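Single-Burner Setup, Revised
Aug 27, 2025
Filed under: kitchen, small appliances
2 comments

The gas line in the flat was capped in May and I have been cooking on portable induction ever since. I kept notes on the first hob, a Primeck slab with touch controls, and returned it after three weeks. The touch panel sat directly in front of the heating zone, so any boil-over landed on the buttons and the unit shut itself off. It also had a minimum setting that cycled in long bursts, full power and then nothing, which splits a milk sauce.

The replacement has one rotary knob and a small display. Coarse adjustment takes a quarter turn. I can change power with a wet hand and without looking, and that covers most of what I want from a control. The round body takes up less of the table than the slab did, although it is taller, and a deep pan on top puts the rim at an awkward height for stirring. I have lowered the table legs to compensate.

Cookware was the larger problem. Of the pans I owned, only two held a magnet properly. One was a frying pan with a slightly domed base, and it buzzed at every setting above medium. For daily use I settled on a straight-sided nonstick saucepan with a glass lid. An 18 cm base suits the coil. The wider Devholm pot I tried first heated in a ring and left the outer part of the base noticeably cooler, so rice caught in the middle and stayed hard at the edge.

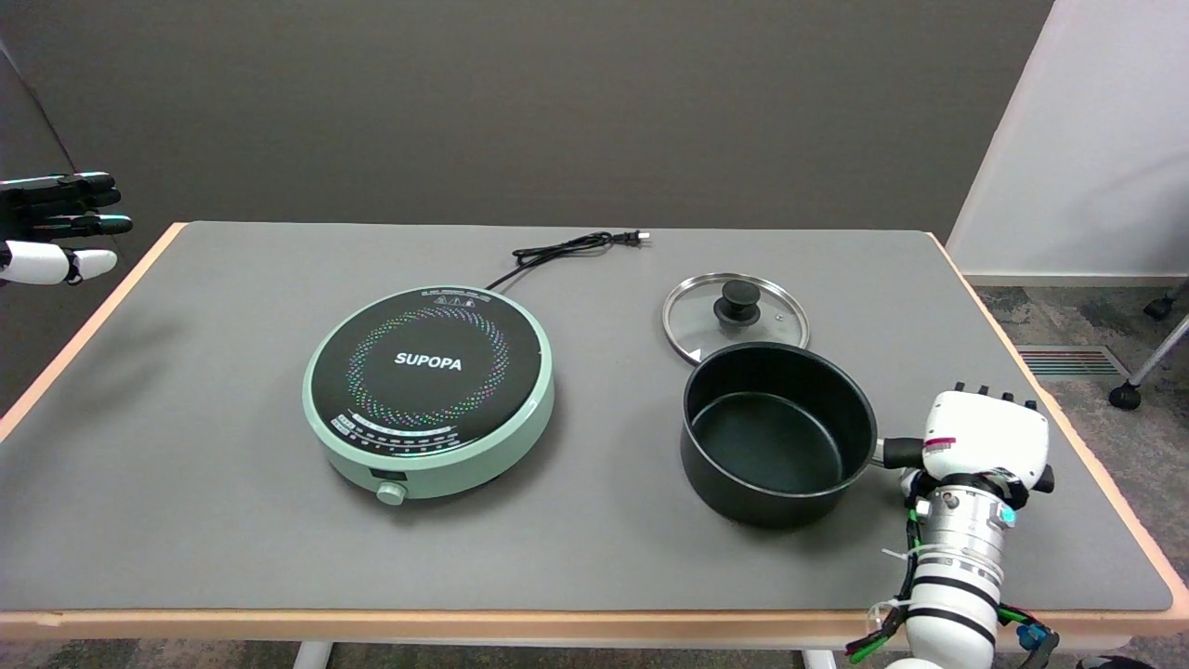 Layout matters more on a table than on a fitted worktop. I keep the hob to the left and the pan to the right of it when it is off the heat, handle pointing away from the hob. The lid goes flat behind the pan with the knob up. Resting it on its knob saves wiping the table, but then it rolls, and a steel-rimmed lid rolling off a table is loud at any hour.

The cord gave me the most trouble. It leaves the back of the hob and is longer than I need. Coiled tightly it springs open and pushes against whatever is behind it. A few loose loops toward the wall stay where they are put. I unplug after each session and leave the plug at the back of the table, well clear of anything that drips. The fan needs to run down first, so I wait until it stops before pulling the plug.

Clearance to the wall is 30 cm. I started with less and found the air coming off the fan was being pushed straight back under the body. With the larger gap the fan drops to its lower speed sooner.

Cleaning is a damp cloth over the glass once it has cooled, then a dry one. Starch rings come off with a little vinegar. The printed markings have survived so far, but I keep scouring pads away from them after what happened to the Primeck. The join between the glass and the body collects salt and wants a soft toothbrush now and then.

Still open: the timer. It resets to zero if the pan is lifted for more than a moment, so anything that needs shaking or draining partway has to be timed separately. I use a mechanical Preten timer stuck to the fridge. It runs slightly fast. For porridge this makes no difference, for eggs I add a little.

Next post will cover the extension lead and why I replaced it.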